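16 Aug 2022

Hi Leandro,

I owe you a proper update on the cookbook, and I know the last one was mostly me complaining about the heat, so let me try to do better this time! The short version is that we're in decent shape, we've spent a bit more on postage than I told you we would, and I need to ask you for one thing at the end. Feel free to skip down to it, but I'd love it if you read the rest.

## Recipes so far

We have 119 recipes in hand. That's from the call we put out in the spring, plus the ones people pressed on me at the street fair (I came home with index cards in both pockets and one written on the back of a parking ticket). Not all of them will make it. Quite a few are the same potato salad with different amounts of mustard, and I've been writing to the families to see if they'd be happy to share a page. Most said yes. One family would rather be left out than share a page with their cousins, and I'm giving that a week or two before I write again.

The ones I'm most excited about are the preserves. When you gave us the money you said you hoped we'd get the older kitchens, the ones where the recipe is "until it looks right," and that's pretty much what I've been chasing all summer. We now have three versions of quince paste, a green tomato pickle that takes nine days, and a plum butter from the Stanciu family that I have made twice and ruined once. Mrs. Stanciu let me stand at her stove for a whole Saturday. She doesn't measure anything. I'd put a bowl on the scale and she'd take it off again and pour. In the end I weighed the sugar bag before and after, which got me a number I trust, and I've written her version up with the times she goes by, like the point where the spoon leaves a track that stays open.

The baking section is thinner than I'd like. I was counting on the sourdough people and they've been busy, or shy, I can't tell which. There's a rye loaf, a corn bread, some flat breads with lard and a very good walnut roll. I'd like at least six more before we close the list.

## Testing

Every recipe gets cooked by someone who isn't the person who sent it in. That was your condition and I grumbled about it at the time (sorry), but it has saved us over and over. We found a lentil stew with no lentils in the ingredient list. We found a cake that called for a cup of baking soda. The sender swears she wrote "spoon," and she may well have, because I typed that one up late at night.

Vicente Painemal has been running the testing side since June and he's so much more organized than I am. He keeps a sheet with who has which recipe, when they got it, and what they said when they were done, and he calls people who go quiet. I used to just hope. We're through a bit more than half the list, and the ones left are mostly the slow ones, the ferments and the cured things, which you can't hurry.

Two things have changed because of the testing:

- All the oven temperatures are now in Fahrenheit with Celsius after, since so many of the older recipes came to us in Celsius and people were converting in their heads and getting it wrong.
- Canning recipes go through the county extension guidelines before they go to a tester. Three of them needed more acid or a longer time in the water bath, and one (a garlic in oil that's supposed to sit in the pantry) we've dropped completely. I called the man who sent it in myself. He was nice about it and has offered us his dried peppers.

We've also been asking testers to write down what they'd serve with each dish. It started as a side question and I think it might be my favorite part of the whole book. People write half a page! One tester wrote out what her grandmother put on the table on the first cold night of the year, down to the order it came out of the kitchen, and I'd like to print that as it is.

## Design and printing

I had quotes from two printers. Werkitz came in higher but they do the lay-flat binding, and after watching Vicente hold a cookbook open with a can of beans I don't want to give that up. They'll do 2,000 copies on the heavier paper, and they're holding the quote for us through the end of September. The other shop, Bavisent, was cheaper by a good amount but only does a glued spine, and the sample they sent me cracked when I opened it in the middle.

The page design is settled, finally. Ingredients on the left in a narrow column, method on the right, and a little room at the bottom for the story if there is one. I tried to get two recipes on a page to save paper and it looked like a phone bill. We're using one typeface all the way through, at a size my mother can read without her glasses on, and she's checked.

Photos are still the soft spot. Some families have sent old ones and those are wonderful — faded and crooked and full of tablecloths. The food photos I've been taking myself by the kitchen window in the mornings are fine for soup and terrible for anything brown. I'm going to try again with a sheet of white poster board to bounce the light, and if that doesn't work we'll go with line drawings for the stews. Vicente's niece draws and has already done a very handsome onion.

## Money

You'll get the spreadsheet separately, but here's how it feels from where I'm sitting. Groceries for testing are almost exactly where we said. Jars and lids cost more than last year, and I bought them early, so that's done. Postage is the one that got away from me. I hadn't thought about how many people would want to send us an actual jar of the thing along with the recipe, or that I'd want to send a jar back. I've stopped doing that, mostly. I moved the leftover from the launch tasting line to cover it, and we'll hold the tasting in the hall at Ullum, where they're giving us the room if we clean up after ourselves.

Nothing has gone on travel except gas for the Stanciu weekend and one bus ticket.
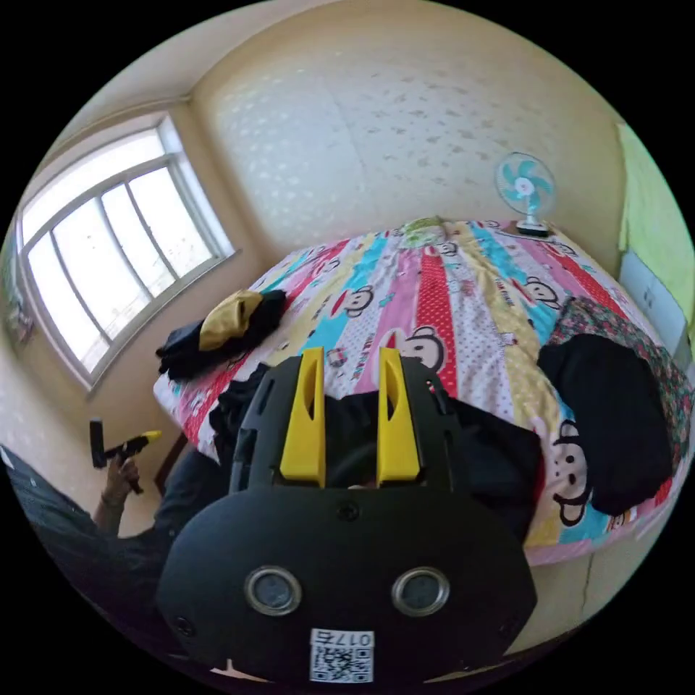

## What's next

The list closes on the last day of September and I'm going to stick to it this time. Before then I want to:

1. Get the missing breads. I've asked at the market, and I've left a note at the feed store, where the rye people seem to go.
2. Finish testing everything that doesn't ferment.
3. Read the whole thing out loud, start to finish, with Vicente following along on paper. We did this with the soups and caught 10 mistakes in one evening, including a pot that went into the oven and never came back out.
4. Sign with the printer.

After that it's the index, which I've been putting off. I'd like people to be able to look things up by what's in the garden as well as by name, so if you've got too much zucchini you can go straight to zucchini. It makes the index about 4 pages longer and I think it's worth it, but tell me if you don't.

## The thing I need from you

Could you write the page at the front? I know you said you'd rather stay out of it, and I'm not after anything formal. You told me once about your aunt's kitchen and the pot with the wired-on handle, and I've thought about it a lot this summer. A few paragraphs would be plenty. I'd need it by the time the list closes, and Vicente will do the proofreading so you won't have to put up with my commas.

Also, please let me know if you want jars of anything. The green tomato came out well and I have more of it than shelf.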